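Tableware and Racks: Gallery 6

Aug 11, 2019

Gallery 6 covers plates, dishes and drying racks on the pale worktop at the Jacobs workshop. Earlier galleries dealt with glassware and trays. The full Cevetti catalog of tableware notes runs to 131 entries, of which 96 have pictures so far. The rest will be added in October, together with the Gukano bowls.
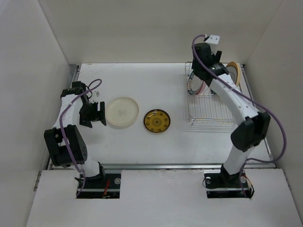
Cream plate, yellow-and-black patterned dish, wire dish rack.
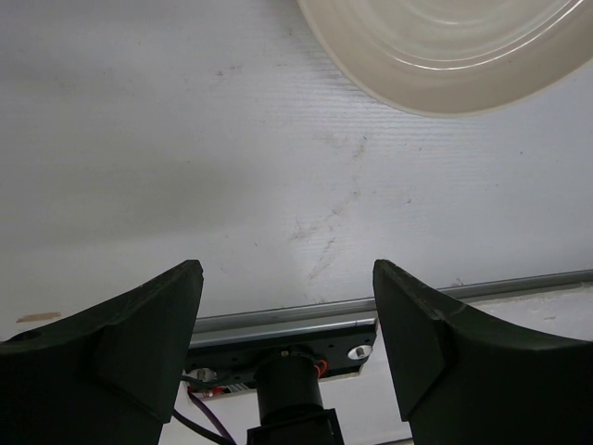

Rim shape decides how well a plate stands in a rack. A wide rim gives the wires more to hold, but it also takes up space, and a narrow slot will pinch it before the plate is fully seated. The cream plate has a wide, smooth rim with a thin pale lip on the outside and a clear step down to the center. Plates of this form are best tried in a rack with wide spacing first — the slot should hold the rim upright with a little play on each side. Patterned dishes are listed separately in the catalog, under entry 89, with notes on matching sets.

Racks are sorted by wire spacing and then by overall length. Coated and uncoated wire share one list. Trodex spacing charts are kept with the rack notes and use inches only.

Wipe the worktop before setting out glazed pieces. Grit under a plate can scratch the foot ring, and the scratches hold dirt after washing. A folded cotton cloth is enough for most pieces — heavy serving plates need a felt pad.

Next gallery: serving bowls and lids.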